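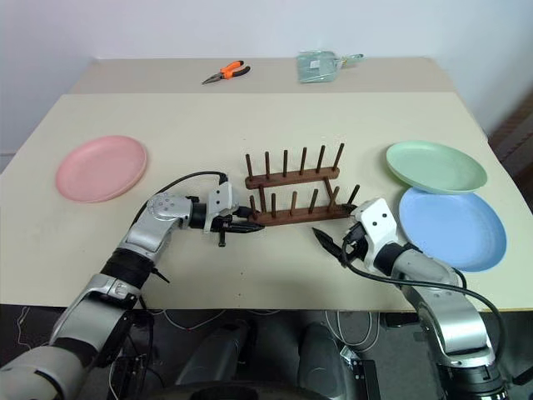
About Grevenar

Grevenar makes and fits window coverings: roller shades, cellular shades, wood blinds, shutters, and the occasional set of drapes for people who have held out against all of the above. We work out of one shop in Inonbridge, behind the tire place. If you reach the car wash you have gone too far, and you would not be the first.

How we got here

We started as a repair business. People brought us blinds that had lost an argument with a cat, a toddler or a sliding door, and we restrung them on a bench in a rented garage. After a while we noticed we were fixing the same flimsy headrails again and again, and that most of the trouble began with somebody measuring the window once, at the top, and trusting the builder for the rest. So we began measuring windows ourselves. The builders of this county have kept us busy ever since.

To date we have hung 3,477 shades and blinds, a figure we know because the first job book had numbered lines and we never saw a reason to stop. Shutters are in a separate book. The handwriting is worse.

What we do

Home visits. We come out with samples and a tape, and measure every window in three places across and two down. Most appointments take under an hour. Bay windows take longer and involve some muttering.

Custom shades. We cut and assemble roller shades in the shop, in widths up to 36 inches from stock fabric. Anything wider is made to order and takes a couple of weeks more.

Shutters. Our shutters come from Rodutach, who build them to our measurements and have so far been patient about our phone calls.

Motorized shades. We fit the Bisht motor, which is quiet and runs on a rechargeable battery. It also works from an ordinary wall switch, for households where the phone is always in another room.

Repairs. Still the first thing we learned and still on the price list. We will restring almost anything, including blinds we didn't sell you. We won't mention where you bought them unless you ask.

What it costs

A typical bedroom with two blackout shades comes to $899, installed. Whole-house jobs start at $4,000. Measuring is free, and the quote you get afterward is the price you pay, even if your walls turn out to be made of something regrettable.

Cords and children

All new shades leave our shop cordless. If you have older corded blinds at home, bring them in and we'll talk you through what can be converted and what ought to be retired.

Visit the shop

The showroom opens at 9 a.m. and closes at 5 p.m., with a longer lunch in March when we do inventory. Parking is out front. The display window has a crooked shade in it, which we plan to get to.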